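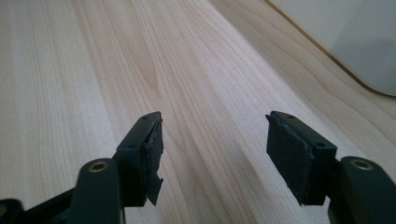
Úna Rafferty wrote to us in November that no adult has ever learned a language by sitting in a classroom two evenings a week, and that a school charging money for it ought to say so on its website. Fine. We think she is about half right, so we're putting it at the top of our About page.

About Kinsella Language School

Kinsella teaches evening Spanish, Portuguese and Romanian to adults in Cultden. We have four teachers, two rooms and one set of stairs that everyone complains about. Courses run for twelve weeks. We don't promise fluency at the end of them, and we'd be careful with any school that does.

Most of what gets said about learning languages is sales talk. We have yet to see good evidence that a person can be sorted into a "visual learner" or an "auditory learner" and taught better that way, so we dropped the questionnaire from our sign-up form. We're not convinced by sleep recordings. We have mixed feelings about phone apps. They're decent for vocabulary and they get people to practice on the bus, but a 500-day streak tells you that somebody opened an app on 500 days. We've placed students with long streaks in our beginner group, and most of them were in the right place.
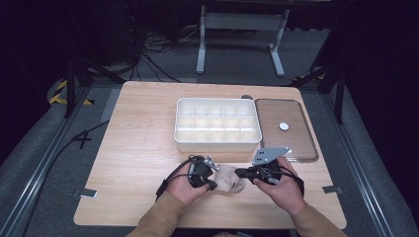
What seems to work is dull. You hear a lot of the language, you read things slightly too hard for you, and you talk badly to someone who puts up with it. Two evenings a week won't do that alone, which is where Úna has a point. The class gives you a fixed time, a teacher who notices you've been saying the same verb wrong since week two, and other people to talk badly with. The rest happens at home or it doesn't happen.

How we started

Corina Munteanu opened the school after leaving a chain that made her hand out certificates to anyone who had paid the balance. She still teaches Romanian, the smallest of our courses and the one she says she'd keep if she had to close the others. We hope that was a joke.

We don't use star ratings or student quotes on this site. Anybody can pick out three happy people. We do keep our own attendance numbers, for what they're worth. Of the 966 people who have started a beginner course with us, 443 went on to a second one. We used to call that a good result. Then again, we don't know why the others left, and some may have learned all they wanted for a vacation.

Levels and certificates

You'll get a short placement chat in person before you join. It's free and it takes a quarter of an hour. Our certificate says which course you attended and how many classes you came to. It isn't a recognized qualification, and if an employer wants one, you'll need to book an outside exam. We can help you prepare, though we'll tell you if we think you should wait.

Fees

A twelve-week course is $274, books not included – we'd like to include them, but we can't make the sums work. If you leave in the first two weeks you get the full fee back. After that you don't, so please use those two weeks to be suspicious of us.

Page last updated 6 Jun 2025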